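We use cookies to remember your settings and to measure visits to this site. Accept | Manage choices

Setting Up Your First Two-Arm Task in Plerlow

Plerlow is the simulation package supplied with every Linance training license. This page explains how to prepare a simple tabletop task and record a first set of trial runs. Users should complete the installation guide before they begin.

1. Open Plerlow and select New Task, then Two Arms, Table. Loading may take a minute on older computers.

2. Open the Objects panel and add one sphere and one box from the starter library. Two objects are sufficient for a first task. Users who add more will find that the planner slows down considerably.

3. Place the objects well apart, with one farther back on the table. Leave clear space on both sides so that each arm can approach without crossing the other.

4. Select Home Pose. The arms should come to rest above the table with the grippers open. If either gripper touches an object, raise the arm height and select Home Pose again.

5. Set the number of runs. The standard license permits 2,000 runs per month. A batch of 504 is the default and is suitable for most classes.

6. Press Start. Results are saved in the Inskip folder under the task name.

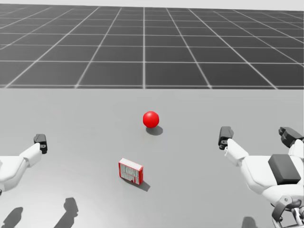

Start position, with the sphere and box between the open grippers.

Do not move objects by hand while a batch is in progress. Doing so ends the batch, and completed runs will still be deducted from the monthly allowance.

Questions regarding licenses should be directed to Ginette Tessier, Training Services.

Comments (3)

Seung-woo Jin
Does the allowance carry over? We used only 731 runs in June.

Ginette Tessier
It does not. Unused runs expire at the end of the month.

I-seul Yang
Step 4 fixed my problem, thank you. The left arm kept starting too low.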